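Plerkton Robotics Club FAQ

When do we meet?
Friday after last bell, room 101. Doors lock at 6 so dont be late.

Do I need to know how to code?
No. First month is mostly driving the arm by hand and logging runs. Code comes later.

What's the fall challenge?
Pick and place. Soft and odd shaped stuff, the orange curved piece included. Grab it, move it, let go. Harder than it sounds.
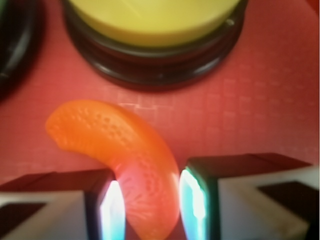 Posted by Wumpini Wumbei, Plerkton build team | Updated September

Where do I line up the fingers?
One on each side of the piece, low end in the gap. Look at the wrist camera view before you close. If the piece is off to one side, back up and try again, don't drag it.

How is it scored?
8 tries per team. Full points for a clean place, half if it tips over. Top score last year was 62.

Can I switch teams?
Ask before the first scored round. After that no.

Is there a fee?
No fee. Bring a laptop if you have one, we have a few loaners.

I missed the safety talk, now what?
See Ohemaa Ofori in room 302 at lunch. You can't run the arm untill she signs your sheet.

Can parents come watch?
Yes, scored rounds only. Sign in at the front office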